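Can You Really Learn in Your Sleep? And Other Things People Say About Memory

Somebody has probably told you that you only use a small part of your brain. Somebody else has probably told you that a certain puzzle game will make you smarter, or that you can learn Spanish by playing a recording under your pillow. People say these things in a very sure voice. A sure voice is not proof of anything, so let's go through a few of them and ask the same boring question each time: how would anyone know?

First, what memory is. Your brain is made of huge numbers of tiny cells that pass signals to each other. When you learn something new, some of the links between those cells get stronger. Use the links again and they get stronger still. Leave them alone and they tend to fade. That's why you can remember the way to school and can't remember what you had for lunch 31 days ago.

Claim one: "Memory is like a set of boxes."

You will see this in a lot of books. One box for words, one box for faces, one box for how to ride a bike. You open the right box and there's your memory, just as you left it.

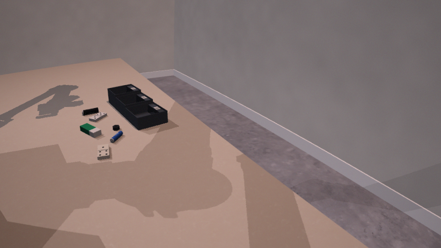 Is each memory kept in its own little spot in the brain?
Scientists don't think so. One memory of a birthday party uses parts of the brain that deal with seeing, hearing, smelling and feeling, all working together. Some parts do have special jobs, but a whole memory is spread out.

The box idea has a bigger problem. Things in a box don't change while you're away, and memories do. Each time you tell the story of the day you fell in the pond, you rebuild it, and bits can slip in that were never there. Maybe your brother told you the pond was green. Now you remember green. You aren't lying. You just can't tell which bits you saw and which bits you were told.

Try it out if you don't believe me, and you shouldn't believe me just because I wrote it down. Ask two people in your family about the same trip. Ask them separately, so they can't copy. Write down what each one says and look for places where they don't match.

Claim two: "Some people have a photographic memory."

This one gets said about every kid who is good at spelling. The idea is that the person looks at a page once and keeps a perfect picture of it. It would be very handy. The trouble is that when people who say they can do this are tested carefully, they make mistakes, and a perfect picture wouldn't have any. Memory champions can learn long lists of numbers, which is amazing, but most of them say they use tricks and a lot of practice. 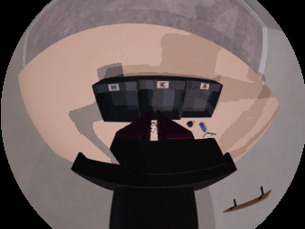 Attention matters more than most people think. Your brain doesn't save everything your eyes land on, because it never took most of it in to begin with. Look at the round picture with the black corners and the big black gripper in the lower middle. Now cover it and try to say what color the table is. Plenty of people who looked straight at it will have to guess, and it's beige. Their eyes work fine. They were busy with the gripper, and a thing you never paid attention to is very hard to remember later.

Claim three: "You can learn while you're asleep."

There is a true thing hiding inside this one, and that makes it tricky. Sleep really does seem to help you hold on to what you learned during the day. If you practice a song on the piano and then get a good night's sleep, you may well play it better in the morning.

But that isn't the same as learning the song while asleep. People have tested the recording-under-the-pillow idea, and sleepers didn't wake up speaking new languages. Some studies have found very small effects with very simple things, such as linking a sound to a smell. Ads like to take a very small effect and make it sound enormous.

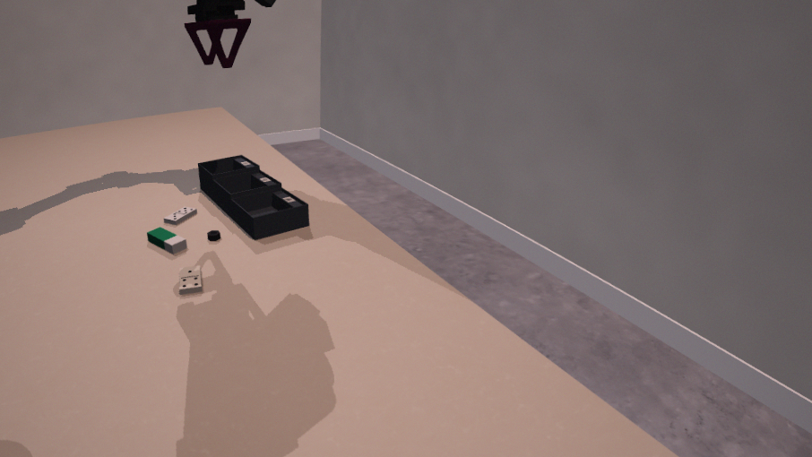 So when you hear "scientists found that sleep helps memory," ask what sort of memory, and how much it helped. Ask who was in the test. If it was only two people, I wouldn't trust it much. If it was 30 people, that's better, but I'd still want somebody else to try it again and get the same answer.

Claim four: "Brain games make you smarter."

Play a matching game every day for 14 days and you will almost surely get better at the matching game. Will you also get better at math, or at finding your shoes? The proof for that is pretty weak – at least so far.

What does seem to work is a bit dull. Close the book and try to say what you just read. Do it again tomorrow, then again a few days later. It feels harder than reading the page over and over, and you'll get some of it wrong. Check the page, fix the wrong bits, and have another go.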